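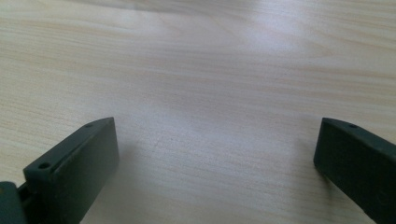 Products Downloads Support Contact

Prirkano 2: session review and labeling for hand-held grippers

4 min read

Prirkano is desktop software for people who collect manipulation data with hand-held grippers. It takes the wrist video and the finger width signal, lines them up in time, and lets you cut, label and export the result. Version 2 went out on Dec 14, 2020 and replaces the old viewer completely.

Timeline

Each session opens as one strip, with video on top and finger width below it. You can drag either track if the clocks were off at recording. Most sessions need one correction at the start and none after that. Corrections are saved next to the original files, which are never changed.

Finger mask

The fingers take up a fixed part of every view, and they confuse trackers that expect the whole picture to move together. Draw the mask once on a view with the fingers open and Prirkano carries it through the session, following the width signal. A bare tabletop is the easiest background to draw it on.

Clear objects

Glass and plastic film are hard for the segmentation step. Reflections move with the camera, and the boundary between an object and its wrapping can be faint. Prirkano lets you label a clear object by its opaque part, such as a lid, and attach the rest as a loose region. The planner then gets a firm center and an uncertain outline – usually enough to propose an approach.

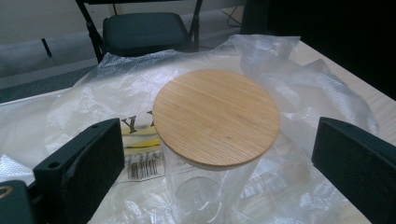
Can I use Prirkano without a width sensor?

You can, but the finger mask has to be set by hand wherever the opening changes, and automatic cutting is turned off.

Export

Sessions export as numbered folders or as a single archive. The Hatosetti planner reads both. Batch export handles up to 100 sessions at a time – larger jobs are queued.

Licenses

A single seat covers one workstation. The lab license covers 26 seats and includes the command line tools. Updates are free until the next major version.

Known issues

Sessions recorded before April may show the width track upside down. Use Flip Track in the Edit menu. Error 101 on import means the video has no time stamps.

Product lead: Kiyoshi Amano

Contact | © 2020 Horkenov | Back to top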